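25. 12. 30.

오늘도 일기를 한국어로 쓴다. 자루완 언니가 틀린 곳을 고쳐 준다고 했지만 일기는 보여 주지 않을 것이다. 보고서만 보여 줄 것이다.

아침에 회사에 도착했을 때 탈의실 난방이 안 켜져 있어서 작업복 위에 외투를 입고 있었다. Brimum에서는 연말에 재고 조사를 하니까 복도에 상자가 많다. 상자 사이로 옆으로 걸어서 시험실에 들어갔다. 우리엘 씨가 벌써 와서 로봇 팔의 전원을 켜고 있었다. 그는 커피를 마시지 않고 따뜻한 물만 마신다. 나한테도 한 컵 주었다.

우리 시험실의 일을 처음부터 적어 두고 싶다. 나중에 내가 잊어버릴 수도 있다. 우리는 봉지에 든 얇은 종이 제품을 시험한다. 봉지를 뜯고, 종이를 꺼내고, 둥글고 부드러운 물건 위에 덮고, 다시 떼어 낸다. 그리고 찢어졌는지, 주름이 생겼는지, 잘 붙었는지 종이에 적는다. 둥글고 부드러운 물건으로는 풍선을 쓴다. 풍선은 값이 싸고, 너무 세게 누르면 바로 알 수 있다. 내가 처음 입사했을 때 하루 종일 풍선을 만지는 것이 일이라고 어머니께 말씀드렸더니, 어머니는 전화를 끊지 않고 한참 웃으셨다.

이 일을 두 달 전부터 로봇이 조금씩 배운다. Văduva라는 회사에서 들어온 기계인데 우리는 그냥 팔이라고 부른다. "팔이 아직 준비가 안 됐어요." 이렇게 말한다.

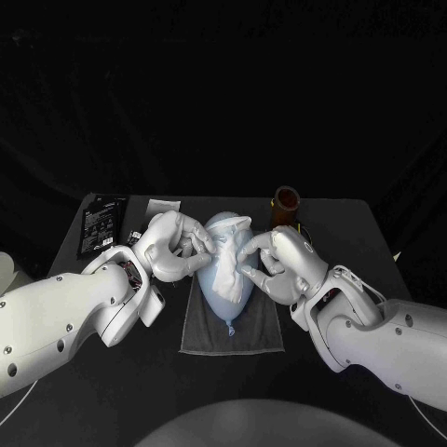 오전에는 덮는 동작만 반복했다. 나는 옆 책상에 앉아서 기록을 했다. 예전에는 내가 손으로 하고 음발리 씨가 기록을 했다. 지금은 팔이 하고 내가 기록을 한다. 음발리 씨는 포장 쪽으로 자리를 옮겼다. 음발리 씨는 포장 일이 시험 일보다 시끄럽지만 사람이 많아서 좋다고 한다. 나는 그 말을 믿는다. 그런데 점심시간에 시험실 문 앞을 지나갈 때마다 안을 한번 들여다보고 간다.

기록하는 일은 쉽다고 생각했는데 쉽지 않다. 손으로 할 때는 종이가 찢어지기 전에 손가락이 먼저 안다. 종이가 조금 늘어나는 느낌이 있다. 그 느낌은 기록표에 칸이 없어서 아무 데도 쓰지 않았다. 이제 우리엘 씨가 나한테 묻는다. "찢어지기 전에 무엇을 느꼈어요?" 나는 한국어로도 우리 말로도 대답을 잘 못 했다. 그래서 종이 한 장을 잡고 그의 손에 같이 쥐여 주고 천천히 당겼다. 그는 "아" 하고 수첩에 무엇을 적었다. 무엇을 적었는지 궁금하다.

한 번 시험하는 시간은 90초로 정해져 있다. 이 숫자는 옛날부터 사람이 일하던 때의 기준이다. 팔도 같은 기준을 지켜야 한다. 오늘 팔은 시간을 자주 넘겼다. 나는 조금 기뻤고, 조금 후에 부끄러웠다. 팔이 늦으면 우리엘 씨가 늦게 퇴근한다. 기뻐할 일이 아니다.

열 시 반쯤 쉬는 시간에 자루완 언니가 말린 망고를 가져왔다. 언니는 품질 쪽에서 일하고, 우리가 쓴 기록을 모아서 Gastotel에 보낼 보고서를 만든다. 언니 말로는 보고서가 전보다 길어졌다고 한다. 사람이 시험한 결과와 팔이 시험한 결과를 따로 써야 하고, 두 결과가 다르면 이유도 써야 한다. 기계가 들어오면 일이 줄어든다고 들었는데 언니의 일은 늘었다. 언니는 화를 내지 않고 망고를 하나 더 먹었다.

쉬는 시간 다음에는 봉지 자르기를 했다. 나는 이 동작이 제일 걱정된다. 가위는 끝이 날카롭고 풍선은 얇다. 내가 손으로 할 때는 풍선에서 먼 쪽으로 몸을 돌려서 잘랐다. 그런데 팔은 몸을 돌리지 않는다. 그래서 가위를 어느 방향으로 들어야 하는지 우리엘 씨와 오래 이야기했다.

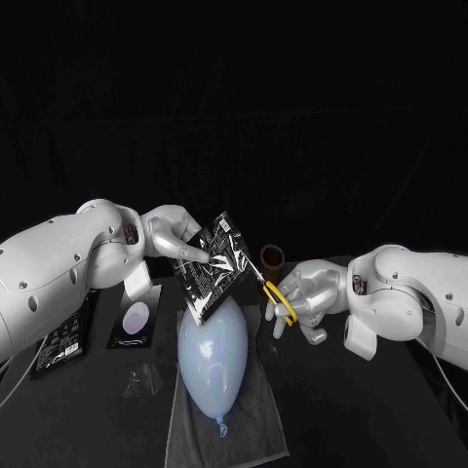
그러면 가위를 쓰는 일은 앞으로 누가 맡는가? 당분간 사람이 옆에 서 있고, 팔이 멈추면 사람이 봉지를 자른다. 우리엘 씨가 그렇게 정했고 과장님도 서명하셨다. 나는 서명한 종이를 벽에 붙이고 싶었는데 테이프를 못 찾아서 서랍에 넣었다.

점심은 미역국과 두부조림이었다. 식당에서 에밀리아노 씨 이야기가 나왔다. 그는 가을까지 우리 시험실에 있다가 Cuswood로 옮겼다. 거기에도 기계가 있지만 큰 상자를 드는 기계라고 한다. 그가 음발리 씨에게 보낸 문자에 "상자는 찢어져도 소리가 크니까 편하다"라고 쓰여 있었다. 우리는 모두 그 뜻을 알아서 웃었다. 종이는 조용하게 찢어진다.

우리 층에서 일하는 사람은 26명이다. 공지에는 이 숫자가 내년에도 같다고 쓰여 있다. 내가 공지를 여러 번 읽은 것은 한국어 공부를 위해서만은 아니다. "인원은 유지하되 업무는 조정될 수 있음." 유지하되, 이 말의 뜻을 사전에서 찾아보았다. 유지한다, 그런데, 라는 뜻이다. 그런데 뒤에 있는 말이 더 길었다. 업무 조정이 무엇인지 과장님께 여쭤보았더니 교육을 받게 될 거라고 하셨다. 어떤 교육인지는 1월에 알려 주신다고 한다.

오후에는 종이를 잡는 힘을 바꾸면서 시험했다. 나는 우리엘 씨가 숫자를 바꾸는 동안 기다리는 법을 배웠다. 전에는 손이 쉬면 불안해서 책상을 닦거나 가위를 정리했다. 지금은 손이 쉬는 시간이 많다. 손은 쉬는데 눈이 아프다. 퇴근할 때 어깨가 안 아프고 눈이 아픈 것은 올해 처음 생긴 일이다. 안약을 샀다.

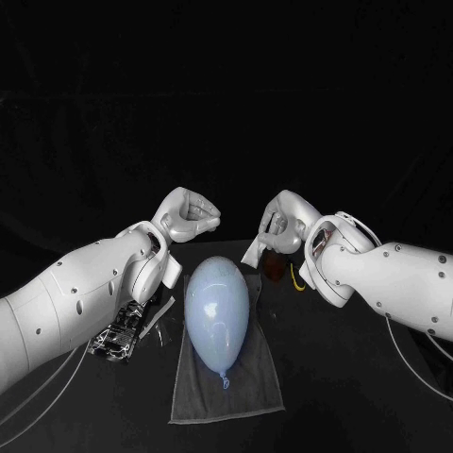
그리고 나는 요즘 동작의 이름을 만든다. 우리엘 씨가 기록에 이름이 필요하다고 해서 시작했다. 사람끼리 일할 때는 "이렇게, 이렇게" 하고 손으로 보여 주면 되었다. 이제는 글로 써야 한다. 덮기, 펴기, 모서리 잡기, 놓기. 음발리 씨가 쓰던 방법에는 '달래기'라는 이름을 붙였다. 주름이 생긴 곳을 손가락 끝으로 아주 약하게 두드려서 펴는 방법이다. 우는 아기를 달래는 것과 비슷하다고 음발리 씨가 말한 적이 있다. 우리엘 씨는 '달래기'를 표에 그대로 적었다. 기계의 표에 이런 단어가 있는 것이 이상하고 좋다.

하지만 달래기는 음발리 씨가 만든 방법인데 표에 음발리 씨의 이름은 없다. 나는 이것을 우리엘 씨에게 말했다. 그는 이름 쓰는 칸이 없다고 했고, 잠시 후에 비고 칸에 쓰자고 했다. 그래서 비고 칸에 썼다. 음발리 마부자. 내가 철자를 두 번 확인했다. 퇴근하기 전에 포장실에 가서 이 이야기를 했더니 음발리 씨는 테이프 기계 소리 때문에 못 알아듣고 "뭐라고요?" 했다. 다시 크게 말했다. 음발리 씨는 고개를 끄덕이고 상자를 계속 접었다. 조금 후에 나를 보고 "비고 칸?" 하고 물었다. 나는 그렇다고 했다.

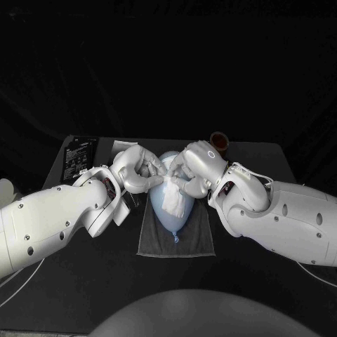

두 손을 같이 쓰는 일을 가르치는 것이 한 손보다 훨씬 어렵다. 신입 사람에게도 그랬다. 작년에 내가 배울 때 자루완 언니는 내 손등을 가볍게 치면서 "손이 서로 싸우지 않게 하세요"라고 했다. 팔이 종이를 잡을 때도 나는 그 말을 생각했다. 양쪽 손가락 끝이 풍선 위쪽 가운데에서 만나고, 종이는 거기에 모여서 앞으로 늘어져 있었다. 나라면 손을 더 넓게 벌려서 잡았을 것이다. 그러면 가운데에 종이가 덜 모인다. 나는 이것을 기록표에 썼다. "손가락 사이가 좁음. 더 벌려서 잡으면 어떨까요?" 기록표에 물음표를 써도 되는지 몰라서 지웠다가 다시 썼다.

우리엘 씨는 그것을 읽고 내일 바꿔 보자고 했다. 내 문장이 내일 팔의 동작이 된다. 이 생각을 버스에서 계속했다. 내가 잘 가르치면 나는 이 자리에 필요한 사람인가, 아니면 덜 필요한 사람이 되는가. 버스 안에서는 답을 못 찾았고 한 정거장을 더 가서 내렸다. 걸어서 돌아오는 길에 귤을 한 봉지 샀다.

집에 와서 어머니께 전화를 드렸다. 어머니는 아직도 풍선을 만지느냐고 물으셨다. 이제는 기계가 만지고 나는 본다고 말씀드렸다. 어머니는 그러면 월급은 그대로냐고 물으셨다. 그대로라고 했다. 어머니는 그러면 밥을 잘 먹으라고 하셨다.

내일 할 일. 가위 서류를 벽에 붙이기(테이프 가져가기). 자루완 언니에게 '늘어나다'와 '늘어지다'의 차이를 물어보기. 오늘 기록표에 두 단어를 다 썼는데 하나는 틀린 것 같다. 음발리 씨에게 귤 가져다주기.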